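Workshop Tips: Gripper Pads, Table Setup, Counting Your Trials
Posted 1/5/21 by Vernon Nguyen

Quick ones from the Bandcombe bench. Mostly from the utensil study we ran in December, so take what you need.

Wipe the finger pads before every block. Dish soap, damp rag, let them dry. Crumbs get down in the ridges and your grip numbers drift.

Tape the cable along the arm, leave slack at the wrist. Too tight and it tugs on the last joint.

Do the plate corners first. Edge placements are where the policy falls over, so get those demos while you're still fresh.

Don't throw out the bad runs. We trained on 2000 clean demos, then on the same 2000 plus 400 with a fumble and a recovery. Second one did better on thin handles, every seed, 5 seeds. Adding more clean ones (up to 3000) barely moved it. Writeup is on the Pridmont page, plots to folow. 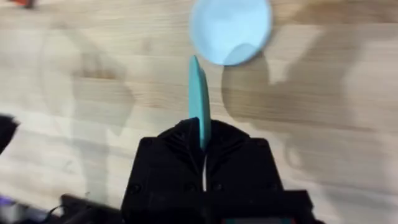 Lamps: move them between blocks, and write down where they went. With one fixed lamp our model learned the shadow of the arm and got lost when the blinds were open. Two lamp spots was enough to fix most of it.

Keep the practice runs in a seperate folder. I mixed them in once and lost an afternoon.

Plastic before metal. Cheaper when the fingers close in the wrong place, and easier on the table top.

Reset sheet is in the Zacharias folder, print it and tape it by the keyboard.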